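Rulevell Residents' Forum
Board: Furnishings and Interiors
Topic: Re-upholstery or replacement of communal lounge seating
Status: Open for comment

Estates_Office
Posted 9.14 am

Residents are invited to comment on the seating in the ground floor lounge at Rulevell. The three existing sofas were bought when the building opened and the seat covers have now worn through in several places. The office has obtained two quotations. The first, from Griketti, is for stripping and re-covering the present frames at a cost of £873 each. The second, from Namano, is for new sofas of a similar size, with removable covers, at £2,000 for the pair; under this option the lounge would have two sofas in place of three.

Comments should address cost, comfort, cleaning and choice of fabric. Matters concerning the lounge carpet are being dealt with under a separate topic and should not be raised in this one.

Flat47
Posted 9.52 am

I wish to record my support for re-covering. The existing frames are sound and the seat height suits those of us who find low furniture difficult. The Namano range, as displayed in their showroom, has a noticeably deeper seat. A resident of shorter build cannot sit back in it and keep both feet on the floor.

I would also ask the office to confirm whether the Griketti price includes new foam. A re-covered sofa with the old filling would be a poor use of the service charge.

Estates_Office
Posted 10.20 am

The Griketti quotation includes new foam to the seats. The back filling would be kept and topped up where required. Collection and return are included.

North_Stair
Posted 10.41 am

With respect to the previous contributor, I do not agree that the frames are sound. The sofa nearest the window creaks when anyone sits at the left-hand end, and one of its legs was reattached last January. Before any sum is committed, the frames should be inspected by whoever is to carry out the work, and the findings placed on this board.

On the matter of covers, I consider removable ones to be essential in a shared room. Fixed upholstery has to be cleaned in place, and the lounge was closed for two days on the last occasion while the seats dried.

Cheon_Wing_Resident
Posted 11.35 am

I should like to turn to the fabric, on which very little has been said. The Griketti sample book left in reception consists almost entirely of plain browns and dark greys. These were presumably chosen to hide marks. In my experience a plain dark cloth shows dust, pale hairs and crumbs more readily than a lighter cloth with a small pattern.

I would therefore propose a pale blue with a small dark spot, on slim black legs so that the floor beneath can be swept. The cushions need not match one another. A tan, a white and a grey and white plaid sit together perfectly well against blue, and a single cushion can then be replaced without having to find the same cloth again.

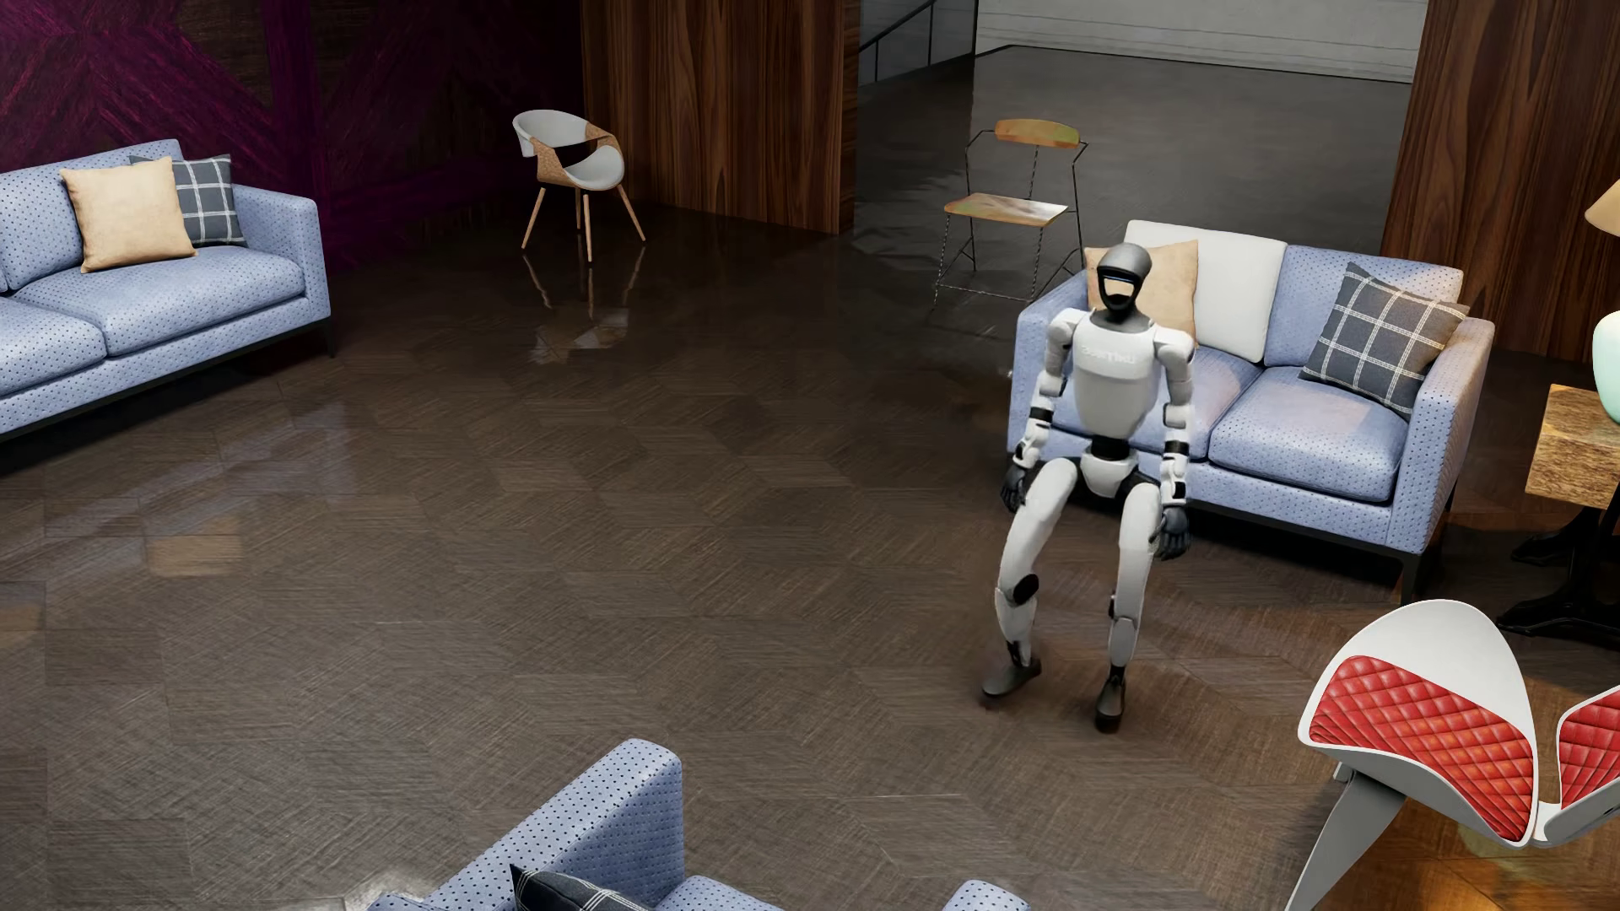
Second_Floor_East replied that pale blue would be grey within a year, and asked that the office seek a written statement of rub resistance for any cloth under consideration. The same contributor asked whether loose cushions were wanted at all, given that those supplied to the Cheon Wing sitting room had been removed to private flats and not returned.

Cheon_Wing_Resident
Posted 12.08 pm

The cushions in the Cheon Wing were returned in full and have been there ever since. I would ask that the point be corrected.

I accept the request concerning rub resistance. It should apply equally to the dark cloths in the sample book, none of which carries a figure on its label.

Second_Floor_East
Posted 12.30 pm

I withdraw the remark about the cushions. My view on pale blue is unchanged. The lounge is used by residents coming in from the garden, by visiting children and by at least one dog, and the seating should be chosen with that in mind. A mid-blue would be a reasonable compromise if blue is generally wanted.

Flat47
Posted 1.17 pm

I have no objection to a pattern, although I would prefer a stripe. May I bring the discussion back to numbers? Two sofas will not be enough for the film evening, when all three are full and dining chairs have to be carried through. Re-covering all three at the Griketti price comes to £2,619. The Namano option is cheaper by £619 only because it provides fewer seats. The two should not be compared as though they were equal.

North_Stair
Posted 1.49 pm

That is a fair point and I had not taken it into account. If a third Namano sofa were bought, the office should say what it would cost. It may be that they would sell it at half the price of the pair, but this has not been stated.

I would still prefer new sofas. Paying for fresh cloth on a frame that may fail seems to me unwise, and I note that nothing in the Griketti quotation, as summarised, refers to repair of joints or webbing.

Estates_Office
Posted 3.05 pm

The office thanks contributors and responds as follows.

Griketti have been asked to inspect all three frames and to price any repair to joints and webbing separately. There is no charge for the inspection.

Namano have been asked to quote for a third sofa and to confirm the seat depth and seat height of the range in writing.

Both firms have been asked for rub test results for each cloth, and to supply samples in pale blue, mid-blue and a stripe. Small spotted patterns will be included where the firm stocks them. Samples will be kept at reception and should not be taken away.

Loose cushions will be considered once the main fabric has been agreed.

Second_Floor_East
Posted 3.22 pm

Could the samples please be large enough to judge a pattern? The squares in the present book are too small to be of any use with a stripe.

Estates_Office
Posted 3.40 pm

The request has been passed to both firms. The topic will remain open until the inspection findings have been posted.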